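Home workshop › Benches and worktops › Care and set-up

Section 4: Oiling and setting up your Ulelari bench top

Last updated: Dec 14, 2018

Read this section before you put anything on the new top. The Ulelari top leaves us sanded and dry. It has no finish on it, so it will mark easily until the first two coats of oil are on.

4.1 Before you start

Leave the top in the room where it will be used for 2 days, with the wrapping off and air able to get to both faces. Lay it on battens, not straight on the floor. If one face dries faster than the other the top will cup, and a cupped top is hard to bolt down flat.

You will need:

- the tin of Zusmont bench oil packed with the legs
- lint-free cloths
- 185 mm foam pad and a sheet of fine abrasive
- the hex key from the fixings bag
- a long straight edge

CAUTION: Cloths soaked in oil can heat up and catch fire by themselves. Lay them out flat outdoors to dry, or put them in a bucket of water with a lid. Do not leave them in a heap or in a bin.

4.2 Oiling

1. Wipe the top with a dry cloth, working along the grain.
2. Turn it over and oil the underside first. The underside needs one coat only.
3. Wait until the underside no longer feels tacky, then turn the top face up.
4. Pour a little oil in the middle and spread it thinly with the foam pad.
5. Leave it for 20 minutes.
6. Wipe off everything that has not soaked in. Oil left standing on the surface dries to a sticky skin.
7. Oil the edges with what is left on the pad. End grain drinks more than the face and may need a second pass straight away.
8. Leave overnight, rub down lightly with the abrasive, and repeat steps 4 to 7. 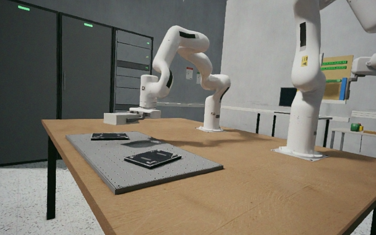
Edges are the part most often skipped. Water and spilt coffee run over the front and sit there, and an edge with too little oil on it goes dark before the face does. A thin band slightly darker than the top, like the one along the front and left sides of the light brown table shown, is nothing to worry about if it is even. Blotches are another matter. Rub those back and oil them again. The same goes for the front corners over the legs, where people tend to lean and where the oil wears off first.

Note: Do not use the Zusmont oil over varnish. If you bought your top second-hand and are not sure what is on it, put a drop of water on it. If the drop stays up in a bead, strip the top before oiling.

4.3 Fixing the top to the legs

1. Set the frame where the bench will stand and adjust the feet until it does not rock.
2. Lower the top on to the frame. Two people are needed for this.
3. Line up the slotted holes in the frame with the inserts in the underside.
4. Start every bolt by hand before you tighten any of them.
5. Tighten from the middle outwards. Stop when the washer can no longer be turned with a finger.

The holes are slotted so that the wood can move across its width with the seasons. Overtightened bolts stop it moving and the top may split. Doina Radulović in our fitting shop slackens each bolt by a quarter turn after tightening, and we suggest you do the same.

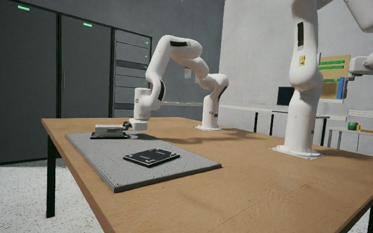

Check the top again in the first August after fitting, when damp air has had time to work on it. Lay the straight edge across the grain in several places. A gap you can slide a bank card into is normal. If the gap is larger, slacken all the bolts, leave the bench for a few days and tighten again from the middle.

4.4 Metal plates and heavy items

Bare steel left on a damp top can leave black stains in the grain. Put cork or felt under vices, baseplates and anything else that stays in one place. Lift heavy items to move them. Dragging them cuts through the oil, and the scratch has to be sanded out.

For tops bought with the Skidside rail, fit the rail after the second coat, using the short screws only. The long screws are for the Marchuk leg set and will come through the face.

4.5 Spare parts

Feet, bolts and washers are sold singly. Quote part 144 for the washer set. For tops that arrive cracked or cupped, write to Senad Stan at the service desk, giving the number stamped on the underside, and keep the packaging until you have had a reply.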